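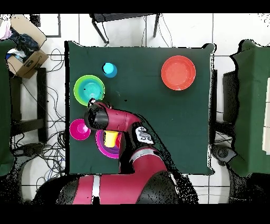

緑のクロスの上の器とカップ

## 新刊のお知らせ:ビルテ・ダンブラウスキエネ『フルンディッツの冬支度』

小誌でもたびたび短編を掲載してきたビルテ・ダンブラウスキエネさんの長編第二作が、8月にヴェンツクス書房から出ます。全318ページ、翻訳はなく日本語での書き下ろしです。電子版は紙の本と同時に発売されます。

舞台は山あいの架空の町フルンディッツ。閉鎖が決まった郵便局に、最後の配達員として赴任した女性が主人公です。局の地下には宛先不明の手紙が2,607通残されており、町が雪に閉ざされるまでにすべて処分するよう命じられます。物語は11月の初雪から翌年の雪解けまで、ほぼ時系列で進みます。前作『アーナムの渡し守』と登場人物の重なりはありませんので、こちらから読み始めても問題ありません。

ダンブラウスキエネさんにメールで少しだけ話を聞きました。

**執筆にはどのくらいかかりましたか。**

初稿までに二年、そのあとの直しに一年半です。初稿は今の倍近い長さがありました。編集のイランゴ・チャッコさんから、局長の家族の話はまるごと外せると言われ、一週間ほど返事をしませんでした。結局外しました。局長の弟だけは気に入っていたので、名前を変えて第六章の除雪夫にしています。

**手紙の文面がたくさん出てきますね。**

本文に入れたのは四十通ほどですが、下書きではもっと書いています。書き手ごとに紙とペンを替えて、まず手で書きました。パソコンで打つと全員が同じ口調になってしまうので。年配の人の手紙は比較的楽で、いちばん苦労したのは九歳の子どもの手紙です。三行しかないのに、最後の校正まで直していました。

**影響を受けた本はありますか。**

小説より、古い郵便業務の手引きをよく読みました。荷札の付け方や、濡れた封筒の乾かし方が細かく書いてあります。第二章の仕分けの場面はほとんどそこから来ています。

**次の作品の予定は。**

ウスティヴゲートという港町を舞台にした中編を書いています。まだ半分もできていません。今度は雪が降りません。

先に読ませてもらった感想も書いておきます。前半は手紙の仕分けが延々と続き、展開はゆっくりです。五章で主人公が規則に反して一通を開封するところから話が動き出します。会話は少なめで、改行も多くありません。通勤の合間に少しずつ読むより、休みの日にまとめて読むほうが合うと思います。巻頭の町の地図はマールティンシュ・モックスさんの手描きで、配達の順路がわかるようになっています。電子版では拡大して見られますが、小さな画面だと通りの名前が読みにくいかもしれません。

### 読書会と先行配布

発売に合わせて、オンライン読書会を開きます。開始は午後7時、進行はヴィム・カイペルスさんです。著者は後半の一時間に参加します。第五章までの内容に触れますので、そこまで読んでからご参加ください。日程は次号に載せます。

第一章の先行版は、このニュースレターの購読者全員にPDFでお送りします。前作のときは583名の方から感想をいただきました。今回も返信メールで受け付けています。掲載してもよい方は、お名前かペンネームを書き添えてください。

次号はアルーナス・ペーテルソンスさんの詩集を取り上げます。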